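Search tickets
Advanced search
Go

Bouquet wrapping set: left gripper signal runs late against camera in part of the episodes

Status: Open, waiting on re-record
Project: Wesora
Opened: 29/09/2024

Problem

The training run on the bouquet wrapping set stalls. The policy reaches for the flowers fine, then closes the left gripper too early and comes up with nothing. We trained on 200 episodes. The same settings on the older cup stacking set work, so I don't think it is the training code.

I replayed the first 75 episodes next to the recorded joint values. In 14 of them the left gripper value changes before the fingers move on video. The right gripper lines up in all of them. Both arms are on the same recording machine and the same clock.

What I tried

Restarted the recorder and did a short test with no objects on the table. No offset on either side.

Swapped the two arm cables at the hub. The offset stayed with the left arm, so the hub port is fine.

Went back to the logger settings. The left gripper was writing the commanded position and the right one was writing the measured position. Somebody changed this on the right arm in April and the left was never updated. That would explain the early values, because the command goes out before the fingers catch up. It does not explain why most episodes look fine.
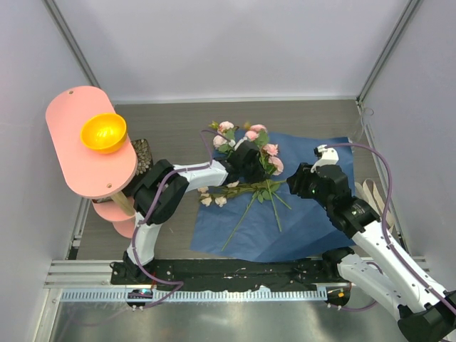 The bad episodes are nearly all ones where the operator closes the gripper slowly. With a quick close, the gap between command and measurement is too short to see at our video rate. With a slow close around the stems or the paper, it gets long enough to notice. So I now think all 200 have the wrong signal and only the slow ones show it.

Fix

Left gripper set to measured position, same as the right. Config saved under the Brokow profile. The logger now refuses to start if the two arms are set differently.

The old episodes can't be repaired. Measured position was not stored for the left arm, only the command. They are moved to the hold folder and should not go into the mix.

Still to do

Record the set again. The target is still 1000 episodes, and the held ones don't count toward it. Operators should keep varying the speed of the close, including slow ones.

Check whether the Mohmand set was recorded with the same config. If it was, it needs its own ticket.

Leave this open until a new training run gets past the grasp.

Related tickets
Zindus export drops last second of each episode
Left arm drifts after long idle
Episode notes missing from bouquet wrapping set
Recorder will not start after profile change
Cup stacking: duplicate episode numbers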